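Taking old office computers apart, one tray at a time: a visit to the Firnilis open day

Dosidari runs its robot bench in full view of visitors 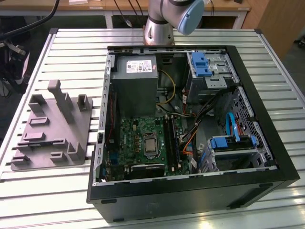
How the project began

The open day at the Firnilis workshop started at 10 in the morning, and by half past the group near the computer bench was three deep. The bench belongs to Dosidari, a small company that works on taking apart used office machines so the parts can be tested and sold again. One of its two engineers ran the demonstration. The other stood at the side and answered questions, and agreed to talk to us afterward over a cup of coffee in the hallway.

She asked us not to use her name. "Put the company," she said. "My mother reads these things and then calls me."

Dosidari has been working on the bench for two years. Before that, she repaired computers for a school district, where old desktops came back every summer by the truckload.

"You had a storage room full of towers and maybe one in three was worth anything whole," she said. "But the memory was fine, the drives were often fine, the power supplies were fine. We pulled what we had time for. The rest went to the recycler in one piece, and they paid by weight."

The company now gets its machines from MacRitchie, a local reseller that clears out offices. MacRitchie sent over 2,000 desktops last year. Most were opened by hand, and she expects that to stay true for a while.

What the arm does

A job at the bench begins with a person. Someone takes off the side panel and lays the computer down with the inside facing up. After that the arm can take over some of the work, depending on the model.

"People come up and ask if it does the whole thing," the engineer said. "No. It does memory, and it does drives on the cases with the plastic caddies, because those have a latch you can find and press. Those parts were made so that an office tech could change them without tools. That helps us a lot."

The caddy in the demonstration machine was blue plastic. She likes cases of that kind, where the maker colored the pieces a person is supposed to touch. The software looks for the color first and then checks the shape.

Cables are harder. The power wires cross the middle of the case on their way to the drives, and they never lie the same way twice.

"A metal part is where it is," she said. "A bundle of wires is wherever the last person pushed it. If it's lying over the memory, the arm has to move it or go around, and moving it is the thing we're worst at. We spent most of last winter on wires."

We asked what happens when the arm gets stuck. She said it stops, backs up and calls for a person, and that this was the first thing they built. Early versions kept pushing. They broke eight memory slots in the first month, all on scrap boards, and she kept one of the boards in a drawer.

The printed plate

Several visitors asked about the gray plate with the blocks and posts that sat on the table to the left of the computer. It is a 3D-printed fixture, and Dosidari prints its own.

"We change our minds too often to have them cut from metal," she said. "You print one, you find out a post is in the wrong spot, you print another. The current one is the fifth. I think the sixth will have fewer posts."

The table itself is slatted aluminum, which lets them bolt things down wherever they want. She said it was the most expensive piece of furniture either of them had ever bought.

Questions from the floor

A man who said he ran a repair shop wanted to know about speed. The engineer at the bench told him plainly that a trained person is faster on a single computer. The arm takes about five minutes to get the memory and one drive out of a model it knows. A person can do it in a fraction of that.

"He looked disappointed," our engineer said later. "But he asked a straight question. The arm can do it again after lunch and again at night, and the person can go do the testing, which takes some judgment. That's the trade we're offering."

Another visitor asked about the processors. Those stay with people for now. The bracket that holds the chip down takes a firm push on a small lever, and bent pins can ruin a board that would otherwise sell.

A boy of perhaps ten asked if the robot could put a computer back together. She told him they had tried it once with a stick of memory and it took all afternoon.

What comes next

Dosidari plans to add a second model family to its list by November. It is also talking with Grerel, which makes testing equipment, about checking the drives as soon as they come out. At the moment they go into a bin and get carried down the hall.

The bench will be open to visitors again in spring. Repair shops that want to bring a machine of their own can arrange it through the front desk at Firnilis, and should send the model number ahead of time.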